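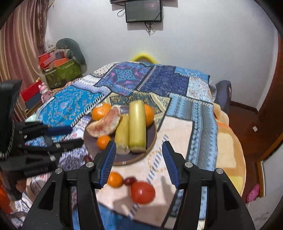 Budgeting for a pair of hand-held grippers

Last updated: April 2025

Work out the cost from the tasks you intend to record. A table of mixed fruit, with mandarins and jujubes beside a plate, calls for fingers that open wide enough for the largest loose item and pads that will hold the smallest.

1. List the objects. Measure the widest and the narrowest. Discard any gripper whose opening is less than the widest plus a margin for approach.

2. Set the ceiling. The Niststead plan allowed 3,000 pounds for two units, spares and carriage. Enter carriage as its own line.

3. Price the pads separately. Ribbed pads are a wearing part. Teremar sells them in packs at 136 pounds; Wultov pads cost less but need an adapter plate. Order one spare pack per unit.

4. Allow for fixings. Pivot screws work slack with use. Put 100 pounds against screws, thread lock and a torque driver.

5. Budget for the props. Fresh fruit has to be replaced, and soft items leave residue on the ribs. We set aside 200 pounds for food, cloths and cleaning supplies up to August.

6. Check lead times before raising the order. Chien units are built to order, so ask for a delivery date in writing and place the pad order at the same time.

7. Keep whatever is left unspent until both units have passed the opening and closing test. Returns are charged to the buyer at most suppliers.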